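Party Prep and Cleanup Assistants – Farcombe site

Uvau is looking for part-time assistants for its room setup work at Farcombe, starting in November. The job covers setup before small indoor events and cleanup after them. Groups are usually no larger than 40.

Duties:
Inflate balloons and check them for leaks
Set out bowls, jars and other tableware
Empty bowls into the floor bin and return them to the counter
Restock supplies from the Florska store room

Balloons and serving bowls are handled on every shift.

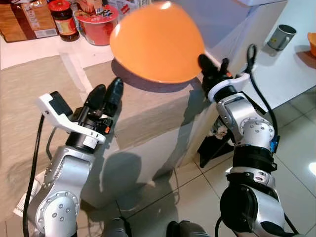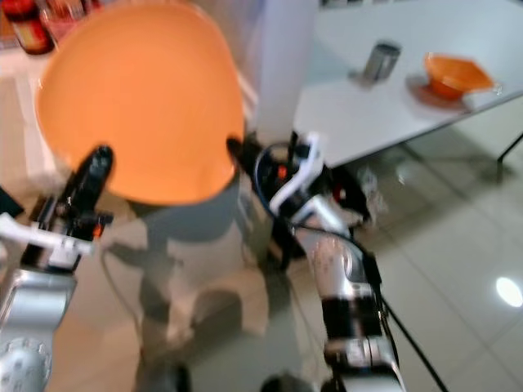
Shifts run 13 hours per week, split over mornings and evenings. Evening shifts end at 9:30 p.m. Stock is logged on paper – roughly 500 balloons are used per month, and the count must match the delivery sheet.

Applicants must be able to stand for a full shift and lift a full bin bag. A latex allergy rules out balloon work, but cleanup-only shifts are open. Prior catering or janitorial work is useful and not required. Training is paid at the normal rate.

Send a one-page resume and your available hours to Monique Boyer, Chauvin Building, front office.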